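Norholm padlocks, set of 2 – eight months on

I bought these at the end of winter for the workshop, which is really the back half of our garage with a bench in it, and I told myself I'd write something up once they'd been through a summer. Well, it's October now and the evenings are getting dark, so I suppose I'd better get on with it!

A little background, if you'll bear with me. I had been getting by with an old Skarar lock on the tool cabinet for years. It was a good solid thing, but it was all one color, the same dull brass as the one on the side gate and the one on the bike chain, and I was forever standing in the driveway with the wrong lock in my hand. My brother-in-law Rostam Nouri had gone over to colored padlocks at his own place and kept telling me to do the same. I held out for a while (I do that) and then ordered the blue ones.

They came in a plain cardboard box with the keys on little rings and not much else. No instructions, but who needs them for a padlock? The blue coating is the first thing I liked. It's a cheerful color, easy to spot from across a cluttered room, and the body is nicely rounded so it doesn't dig into your palm when you squeeze it shut. The shackle springs open with a good firm pop. My old one had to be coaxed.

Now for the part I was less happy with. The keys are small, and they feel a bit thin to me. I have big hands and in January gloves I expect I'll be cursing them. You also get all of them bunched on one ring, which jingles every time you brush past, so the first thing I'd suggest is splitting them up and putting a spare somewhere sensible. I haven't done it yet myself, I'm sorry to say. Mine tend to live in the locks whenever I'm home and working, and I take them with me when I go out.

The other thing people ask about is whether they scratch what they hang against. I looked at the Harries ones too, the kind with a rubber sleeve, and if you have a freshly painted door you care about, those might suit you better. My corner took its knocks long ago and I can't say one more scuff would trouble me.
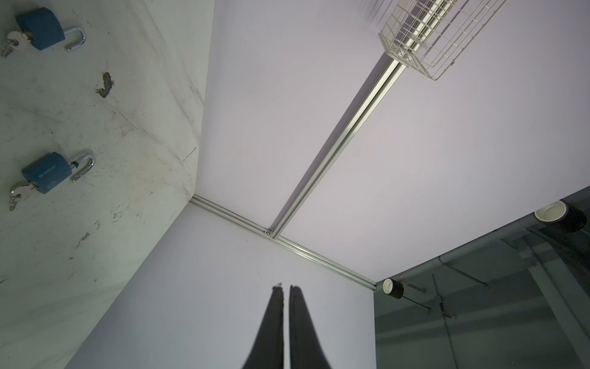
Both locks open with their keys in, on the scuffed grey side, and the white wire basket up in the corner.

That wire basket is a Hunetero, by the way, and I'm fond of it. It holds gloves and rags and the odd roll of tape, and dust falls straight through the mesh, so cleaning it takes no time at all.

As for the lock mechanism, I've given it a drop of graphite once and that was plenty. The key still turns smoothly in one of them. The other has a tiny hesitation right at the end of the turn – a sort of gritty feeling – but it has never refused me. I'd keep an eye on that if you plan to leave yours outdoors. Mine stay under a roof, so I can't speak to rain or road salt.

Would I buy them again? Yes, I would, and I've been thinking about a green pair for the gate. Four stars from me, with the last one held back for those skinny keys.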